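Tirkovero Theatre Workshops
Facilities Support Desk
Ticket: extraction unit in the millinery and props room losing suction
Priority: medium
Status: resolved, under observation

Reported problem
The Wirum bench extractor in the props room starts normally but loses suction after 10 minutes. The amber filter light comes on and remains lit. Spray adhesive and dye work was suspended by the department in January pending investigation.

Log

09.15 Unit inspected. Pre-filter found heavily clogged with felt dust. Replaced from stock. Amber light cleared on restart and returned after 12 minutes.

10.40 Main filter removed and checked against the service sheet. Condition fair, seven months' use remaining. Refitted and seals wiped. No change.

11.30 Flexible hose disconnected at the wall spigot. Suction at the unit itself was good, which indicated a restriction further along the duct. The department was advised to keep the room's window open and to use water-based products only.

14.05 Duct run opened at the inspection hatch above the corridor. The damper installed by Iglesias during the refit had slipped to a near-closed position, its locking screw having worked loose. Damper returned to the fully open setting and screw tightened. Unit run for 100 minutes with no warning light.

15.50 Pressure sensor reset by telephone with Warnudix, who hold the maintenance contract. They have asked for the damper to be checked again at the next quarterly visit — a lock washer will be fitted at the same time.

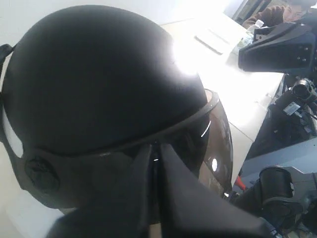 Spray work may resume with immediate effect, subject to the usual conditions. Items awaiting finishing should be placed well within the reach of the hood, and the hose should not be bent sharply behind the bench. Tinted face shields, such as the smoky-brown one on the black mannequin head, must be kept clear of overspray, as solvent will cloud the plastic. Loose straps should be tucked away from the intake grille.

Further action
Department to report any return of the amber light to this desk, quoting the ticket title. Spare pre-filters have been reordered and will be held in the stores.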